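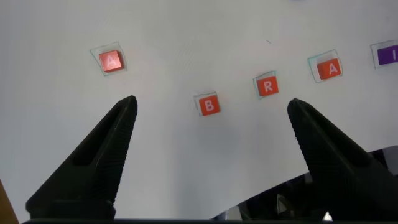
Trorley Letter Cubes, the full set with trays
Review by Thérèse Fraser

I bought this set in February for my younger son, who is 5 and wants to write everything but does not like to hold a pencil. We have used it almost every day, so I think I can give a fair opinion now.

What you get is a box of cubes with capital letters and a bag of small clear trays. One cube sits in one tray. The letters are white, and on the red cubes they are very easy to read, also from the other side of the table. My son knew the A and the B already, and he was proud to find them first. There is purple too, and he keeps the purple ones for names.

The size is good. A small hand can close around a cube, and it is too big to disappear under the sofa. One cube fell on the kitchen tiles many times and I find only a tiny mark on it.

About the trays I have a mixed feeling. They hold the cube in its place, so a word stays straight when somebody pushes the table. This I like very much. But they are transparent, and on a white table you see little more than a greenish edge. I stepped on one with no shoes and I don't recommend it. We had before a cheaper set from Stumov, without any trays, and the words were always sliding away, so I still prefer to have them.

The second problem is the number of each letter. You have enough vowels, but the R is missing all the time when we make longer words. My neighbor Sajib has the same set for his twins and he told me that in their house there are fights for the E. You can order extra letters, but the delivery costs almost the same as the letters.

The colors have no system that I could discover. I expected vowels in one color and consonants in another, like in the set we used at the school where I help on Saturday. For a child who is learning to read this would be useful. For my son it makes no difference, he chooses what he likes.

Cleaning is simple, a damp cloth is enough. The trays show every finger, so I wash them in warm water with a drop of soap and let them dry on a towel. The box is the weakest part. The cardboard opened at one corner in the second week and now everything lives in a cookie tin.

Would I buy it again? Yes, but I would wait for a lower price, and I would order two more R from the beginning. For a child older than seven it is maybe too simple.

Four stars of five. I take one away for the box.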